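Hi, I'm Nikau Bolger, and I run Drasis, a small shop that sells secondhand kitchen things. Cups, bowls, dishes, jugs, the odd gravy boat when I can't resist one. People keep asking me how it got going and why our listings are written the way they are, so I finally sat down one evening in June and wrote this page. Get yourself a drink, I go on a bit.

## How it started

I grew up in a house where no two plates matched. My mother bought them one at a time, whenever she saw one she liked, and my brother and I fought over who got the green one with the ridges. When I moved out I did the same thing, and after a few years I had so many bowls that I was keeping the spares in the bathtub (I took showers at a friend's place for longer than I'd like to admit).

So I sold some. I put a folding table out front with a hand-lettered sign and two shoeboxes, one for money and one for string, and by lunchtime the table was bare. A lady who bought a sugar bowl asked when I'd be doing it again. I said next month, and then I had to go and find more stuff!

These days we have a proper storefront on Espiritu Lane, a back room for sorting, and shelves that hold 900 pieces if we stack the saucers. Draline is our mail-order side, named by my niece, who thought it sounded like a train. Ilari is the bargain room upstairs, and it's my favorite place in the building.

## What we sell

Everyday things, mostly. I love a fancy tureen as much as the next person, but what leaves the shop fastest is the stuff you'd use on a regular morning: cereal bowls, a cup for the porch, a little dish for olives or keys or whatever ends up in your pockets.

We're not snobs about material. Plastic is welcome. I know some dealers won't touch it, and I think they're missing out, because a bright plastic cup is the thing a four-year-old will carry around the yard all summer and remember when she's forty. Stoneware, enamel, glass, melamine, all fine. If it holds soup or a drink and it has some life left in it, we'll look at it.

Blue is a bit of a weakness of mine. Pale blue, navy, blue with a white edge, anything with dots. I try to be fair to the other colors when I'm buying, I really do, and then I get home and open the boxes and it's blue again.

## How things get to the shelf

Everything comes in through the back door and gets tipped out gently (gently!) and looked over before it goes anywhere near a customer. I run a fingertip around every rim, which finds chips much better than my eyes do. Then I turn the piece over, look at the foot, and set it on the counter to see if it rocks. A bowl that rocks goes up to Ilari with a note on it.

Washing is by hand, warm water and plain soap, with a towel in the bottom of the sink. Old glue from price stickers comes off with cooking oil and patience. I don't polish out scratches or touch up patterns. A few knife marks on a plate are fine by me, and if you want something spotless there are plenty of stores that will sell it to you new.

Then comes sorting, and I'll admit the sorting is loose. I used to keep cups with cups and bowls with bowls, all very tidy, and sales were fine. One busy week I ran out of time and put everything in mixed bins, and people went wild for it. They dug! They held a cup up against a dish and said "oh, those two," and bought both. So the mixed bins stayed, and I've stopped apologizing to my more orderly friends.

## Prices and mail orders

Anything in Ilari is $2, chips and wobbles included. Most of the pieces downstairs are $10 or less. Sets cost more, and I'll always split a set if you only want part of it – I'd hate for you to take home six soup plates when there are two of you.

Draline orders go out in boxes padded with newspaper and old towels. Each piece gets its own wrap, bowls stand on edge, and nothing touches the side of the box. We sent out 400 parcels last year. A handful arrived with something cracked, and we paid those folks back the same day they wrote to us. Please keep the towels, they make good dish rags.

## Bringing us your things

If you're clearing out a kitchen, come by the back door before noon and ring the bell. You don't need to wash anything first or wrap it nicely. Mixed boxes are great, and so are orphans – single cups, lids with no pot, a saucer that lost its partner in a move. I buy what I can and I'm quick about it, and whatever I can't use I'll hand straight back so you can try it elsewhere.

We don't take knives, electrical gadgets, or nonstick pans. I also can't take any more fondue forks. I have a drawer of them. If you need a fondue fork, please, come see me.

The shop opens at 9 and I lock up at 5, or a little later if somebody's still digging.

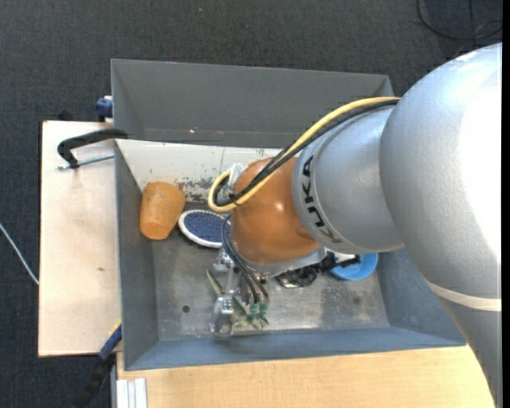 *A mixed bin: orange cup, dark-blue dish with a white rim, and a light-blue bowl at the right.*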